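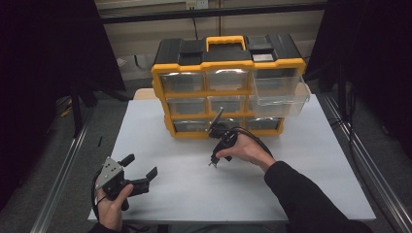

第 2 页 / 共 2 页　　浏览 1,558　回复 35

主题：Maltardale 支线翻新，道砟到底要不要全铲
版块：Fundine 轨道模型 > 沙盘与场景

站长老纪（楼主）
接上一页。先把情况再说一遍，省得新来的往回翻。沙盘是从朋友那里接手的，主体是 Maltardale 支线那一段，带一个小站和一条煤场侧线。原主人铺道砟用的是白胶加水，放了很多年，颜色发黄，站场那头有几处已经松了，手一碰就掉渣。轨道本身没坏，道岔有两组扳不动。
上一页大家分成两派，一派说全铲重铺，一派说局部补。周末我把站场那一头试着铲了一小块，用温水泡软，塑料刮片推，轨枕没伤。问题是铲下来以后露出的软木垫层已经发酥，一推就起皮。所以现在不光是道砟的问题了。
拆下来的道钉、鱼尾板、道岔弹簧都分开收在抽屉盒里，先不丢，后面可能还要用。

枕木与茶
软木发酥就没什么好讨论的了，全铲。垫层不稳，上面补得再好看，过一个梅雨季节还是要裂。我那块沙盘当年就是舍不得，补了三回，最后还是从底板开始重来，前面补的工夫全白费。

小站不停车
不同意楼上。垫层起皮可能只是表面一层，也有可能是泡水泡的。软木泡了水本来就软，等它干透了再看。楼主你铲完放了几天？

站长老纪（楼主）
当天就看了，没放。那我先停手，这块晾到周末。

小站不停车
对，先晾。晾的时候别拿热风枪吹，下面的底板要是密度板，吹了会拱。开窗、开电扇就够了。干了以后用指甲按，按下去能弹回来的就留着，按一个坑的才换。

阿婆煤站
补充一条，换垫层不用非得换软木。我现在用高密度的泡棉条，安静一些，也不怕水。缺点是太弹，轨道接头的地方要垫硬一点，不然车过去点头。

枕木与茶
泡棉条我用过，不推荐给老沙盘。老沙盘别处都是软木，你单独一段换泡棉，高度差一点点，长车厢过去看得清清楚楚。要换就整条换，要么就还用软木，买厚度一样的。

阿婆煤站
高度可以拿卡纸找平，没那么玄。

枕木与茶
能找平，但是找平本身就很费工夫，最后还不如买同厚度的软木。各人习惯不同，我就说到这里。

Arif Matubbar
大家好，我中文打字慢，请见谅。我在 Mollah 模型店帮忙，平时也修老沙盘。我的看法：先不管道砟，先修道岔。道岔扳不动，十次里面大半是道砟胶水流进了尖轨和滑床板之间。你用一支细毛笔蘸酒精，涂在尖轨根部，等几分钟，轻轻来回扳。不要用力。能动了以后再用牙签把残渣挑出来。
道岔先活了，你才知道轨道能不能留。轨道要是不能留，道砟怎么补都没有意义。

站长老纪（楼主）
这个顺序有道理，我之前是反过来的。请问酒精会不会把轨枕的漆擦掉？

Arif Matubbar
会，如果轨枕后来刷过旧化漆。用少一点，涂在金属那边，旁边放一块纸巾吸掉多余的。原厂塑料本色不怕。

夜班调度
提醒一句，酒精旁边别通电，也别抽烟。我说这个是见过的，扳道机打火，小火苗，一块灌木粉没了。

小站不停车
楼主那边 Darkgate 煤场侧线是哪一种道岔？要是早年那批带弹簧锁的，弹簧很容易飞，拆之前上面罩个塑料袋，手伸进去拆。

站长老纪（楼主）
就是带弹簧锁的。已经飞过一个，在地毯上趴了半个晚上才找到。塑料袋这个办法记下了。

阿婆煤站
说到小零件，分类还是要早做。我是按拆下来的位置分，站场一格，侧线一格，桥那段一格。按规格分看起来整齐，装回去的时候全乱了，同样的鱼尾板，老轨磨过的和新的松紧不一样。

枕木与茶
这点我同意煤站。不过每格里最好放一张小纸条，写清楚是哪一组。光靠记性，隔一个月就忘了。

夜班调度
我反而按规格分。理由是老零件我基本不装回去，接头一律换新的，旧的只当备件。楼主要是打算原样恢复，那就按位置。

站长老纪（楼主）
打算原样恢复，朋友托付的时候提过，希望站场还是那个样子。所以道砟颜色我也纠结，全换新的，颜色肯定跟老照片对不上。

小站不停车
颜色好办。买浅灰和土黄两种，干的时候混，混好了抓一点放在没铲的旁边，喷水看湿色，再等干了看干色，两个都像才算对。很多人只看湿色，干了以后偏白，后悔来不及。

枕木与茶
还有一个，别一次混太多。我一般混一小罐，铺完一段再混，每罐略有出入反而自然。真铁路上也是一段一段补的。

阿婆煤站
这个我就要反对了。站场里面深一块浅一块可以，正线上深浅不一就像打补丁。正线那部分还是一次混够。

枕木与茶
真的正线补砟以后就是深一块浅一块。你去看看刚捣固完的线路。

阿婆煤站
看过，那是一大段一大段，按比例缩下来，楼主那点长度连一段都不到。

Ruwan Siriwardena
两位不用争，看楼主想做哪个年份。如果是支线快停运的时期，石砟旧，长草，颜色深，铁锈色多。如果是刚通车，干净整齐。我的 Maltardale 做的是晚期，所以轨道中间的石砟几乎看不见，全是土和细灰。先定年份，再选颜色。

站长老纪（楼主）
朋友那批老照片看着偏晚期，煤场侧线旁边草很高。那颜色可以往深里走。

Ruwan Siriwardena
那就容易多了。深色好遮，没铲掉的旧道砟也不必全铲，上面扫一层细土粉，再滴稀释胶，老的发黄正好当底色。我那一段就是这样做的，只铲了松动的地方。

枕木与茶
如果是晚期风格，我收回一半意见。松的铲掉，紧的留着，可以。但垫层酥掉的那一块还是要换，这个跟年份没关系。

小站不停车
终于说到一起去了。

夜班调度
胶水比例有没有人说一下？我一直用一份白胶三份水，加一滴洗洁精，有时候干了表面发亮。

Arif Matubbar
发亮多半是胶太浓，或者之前没有喷湿。先用细喷雾把石砟喷透，再用滴管滴胶，从轨道中间滴，让它自己往两边走。发亮的地方等干了喷一层消光漆，把轨面先用胶带贴住。

阿婆煤站
我用的是哑光媒介剂，不用白胶。贵一点，但是不发亮，以后要拆也能泡开。20 毫升的小瓶不要买，不够用，买大瓶。

夜班调度
泡得开吗？我印象里丙烯类的干了就泡不开了。

阿婆煤站
用酒精能泡开，水不行。刚才说得不严谨。

夜班调度
那还是白胶合适。以后要再翻，温水就行，不用满屋子酒精味。

站长老纪（楼主）
汇总一下我接下来的做法，有不对的请指出来：
先用酒精把两组道岔弄活；
已铲的那块晾到周末，按一按再决定换不换软木；
松的道砟铲掉，紧的留下，整体往晚期做旧；
石砟用浅灰、土黄打底，另加细土粉；
胶还是白胶，先喷湿再滴，道岔尖轨附近只用毛笔点，不用滴管。

Arif Matubbar
可以。滴胶以后，每隔一会儿扳一下道岔，直到干。不要滴完就去睡觉。

小站不停车
加一条，铲之前每段拍张照，带上轨道编号。7 月我拆桥头那段没拍，信号机的线接反了，查了很久。

站长老纪（楼主）
谢谢各位。拍照的事已经在做了。道岔弄完以后我再回来更新，另外站台边缘的石膏也裂了，到时候另开一帖问。

枕木与茶
石膏裂缝先别填，等轨道这边喷水的活都干完再弄，不然潮气一上来又裂。

版务通知　2022-08-08
本帖移入“翻新与修复”子版块，标题不变，原链接可继续使用。

站长老纪（楼主）
收到。先报个小进展，Darkgate 侧线那组道岔能扳了，尖轨下面挑出来一小片干胶。另一组还没动静，今晚再涂一遍。

夜班调度
另一组先看看拉杆，别光盯着尖轨。我有一组就是拉杆在底板的孔里被胶粘住了，从沙盘下面滴酒精才松。

站长老纪（楼主）
明白，我钻到下面看看。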